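Sweater season, and the great bed fold

October 2, 2026

It finally got cold enough last night that I pulled the big tub out from under the bed, and oh, I was so happy to see everything again! I packed it all away in April and had completely forgotten half of it. The green cardigan with the big pockets! The scratchy one I bought at the Mavcombe craft fair and still love anyway!

I do all my folding on the bed. I've tried the kitchen table and the ironing board, and nothing beats a big flat plain sheet at the right height (well, almost the right height, my back has opinions). I put on the Gravedance record, loud, and started with the fuzzy stuff, which is the most fun and also the most annoying, because thick fabric has its own ideas about where it wants to go. 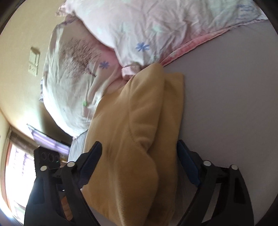 Mustard on gray, my favorite fall color combo.

I can't get over that mustard. It goes with jeans, it goes with black, it goes with the awful plaid pants I refuse to give up. My way with anything thick is to lay it face down, bring the sleeves in toward the middle, smooth them with the side of my hand and then fold up from the bottom. The sleeves always want to puff back up, so I press out the air and go slowly. Thin shirts I just roll, 20 to a drawer if I'm feeling ambitious.

Next up is the sock drawer, and then the closet shelf where the blankets live. If you have a good trick for hoods, please leave it in the comments, mine come out like lumpy little pillows every time!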